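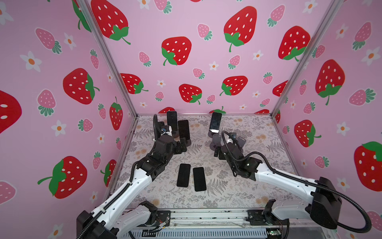 February, and I am still a person who stands phones up for a living. Or for a hobby, which costs more. Came down to the workshop after supper meaning to spend an hour on it and it's now well past eleven.

Spent the first part of the evening on the job file. I've named it Willmont, after the street I lived on when I had free time. The task is simple to say: pick up a phone, set it upright on a round stand, let go, don't knock over the neighbors. A child could do it. I have considered hiring one.

Run 1187 of the simulation was perfect, naturally. In the simulation, phones don't slide. I have started to resent the simulation the way you resent a cousin who skis.

The left arm is the good one. It has the longer reach since I redid the shoulder offset, and it will go clear to the back of the mat without complaining. The right one I bought secondhand from a listing that said Bavora, lightly used, and I believe the "lightly" the way I believe weather apps. Moved its home position in closer to the base tonight so the two of them stop arguing over the middle. Also knocked 2 degrees off the wrist tilt. Wrote that down here because I did not write it down last time and lost most of a Sunday-sized chunk of my life to it.

The strawberries are staying. I had a whole plan for plain gray walls, and then the leftover roll was right there on the shelf and I was not going to drive across town for boring. The fern mat came out of the same closet. Between the two of them it looks like the arms have been invited to a baby shower. I've grown fond of it.
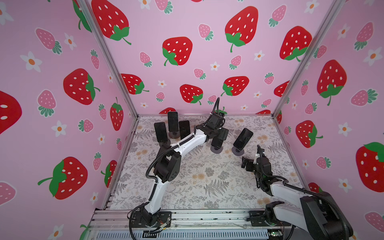 Slow approach is the thing, I think. I cut the descent speed over the stands down to almost nothing, and watching it is like watching somebody park a borrowed car. Fine. I'd take parked over fast. The cable sleeves are still too long, both of them, and every big swing makes me hold my breath for whatever happens to be standing underneath. Shorter sleeves go on the list, under "vacuum the rail," which has been on the list so long it has seniority.

Other list items, so I can't pretend I forgot:

- tidy the wires by the left base before I catch a sleeve on them
- return the Sönmez power supply or admit I've kept it
- order 6 more of the round stands
- back up the job file, today's version, not the one called final

The timeout is set to 900 seconds for now, generous enough that I can go upstairs and make tea while it thinks. Tea is made. Going back down for one more run, then bed.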